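Notebook, February, afternoon

Dish corner again. I meant to write this up before lunch and then the kettle happened, so bear with me if the order is a bit off.

I've been going back and forth on what should live by the sink end of the white table. The old setup was the Jasside drying mat with everything fanned out on it, and it drove me nuts, because plates on a mat eat the whole surface and then there's no room to write a label or put a mug down. So the mat is in the drawer and I've gone over to the dark wire rack in the corner, up against the wall. I like it already! It's the plain kind, thin black rods with upright slots, and it takes up so little room that I keep wanting to shove it even further back.

The plates are a different story. We've ended up with a real mix (my fault, I can't walk past a shelf of odd ceramics), and every one of them wants something different from a rack. Rounds are easy. You drop them in, they lean a little, done. The small oval is fussier, it depends which way up you turn it. And the divided one with the rounded corners I still haven't made my mind up about. It's so pretty with the berries on it that I'd be happy to leave it lying flat forever, but then we're back to the table filling up.

The smoky dark plate is the one I reach for first and the one I trust least. It's glossy all over and the rim is raised, so my fingers never quite believe they have hold of it. Edge-on against the black rods it practically disappears too, and I've knocked it with my sleeve more than once. Beige plate next to it, then, so there's something pale to aim beside.
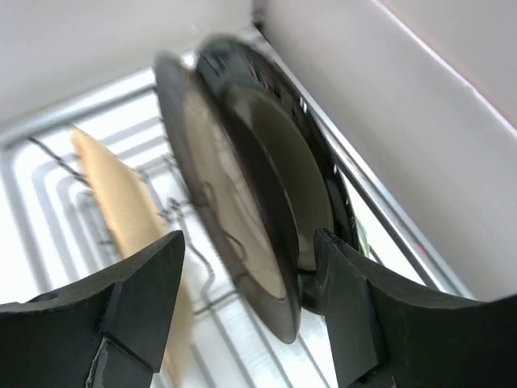
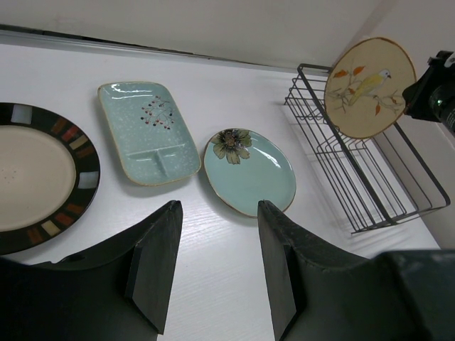 Anyway, spacing. My first idea was to use every slot, since that's what they're there for, and it was a mistake. Neighbors lean into each other, the rims touch, and you get that little clink that makes everybody in the room look up. Leaving a slot free between plates is much nicer. I tried it with 2 plates and then went up to 4, and 4 is where I'd stop for daily use. Past that I start fishing around with my fingertips, and I've chipped enough things in my life.

Other stuff from this morning, in no order:

Big plates go in before small ones. I did it the other way and had to take the lot out again.

Lean them all the same way. Sounds obvious, wasn't obvious to me at nine in the morning.

The rack slides on this tabletop if you bump it. I want little feet under it. There was a bag of felt dots in the Plakwood box, 100 of them, and I'd swear we've used hardly any, but the bag has wandered off. If you've got it at your bench please put it back, no questions asked. Rubber would be better than felt anyway if somebody's placing an order with Yang.

Also I'd like to keep the plate with the tile pattern around the rim out of the daily pile. It's big, it's my favorite, and it's the one that would make me saddest. Maybe it gets its own stand? The Husau catalog has a folding one I've had my eye on, though I haven't checked whether it would take something that wide. Will measure the plate across before I get excited.

Still to do: try the oval on its long side, try the rack turned a quarter so the slots face the sink, wipe down the strip at the back of the table where crumbs collect. And find those dots.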